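Slide 7 – collection in simulation

We have 1,855 episodes so far, all rendered. Each starts from a random object pose, and the overhead view is saved with the joint states. Mention Valentin Bogdan's reset script here. 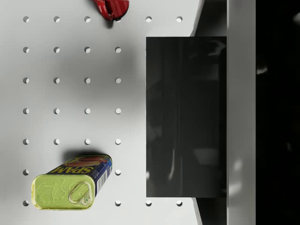
Overhead view, simulated pegboard, Spam can on its side.

Note the shadow over the holes – the arm casts it while out of view. We keep such views in the training set. Episodes over 30 seconds are dropped. Next slide: the Curkside split, 90 held out.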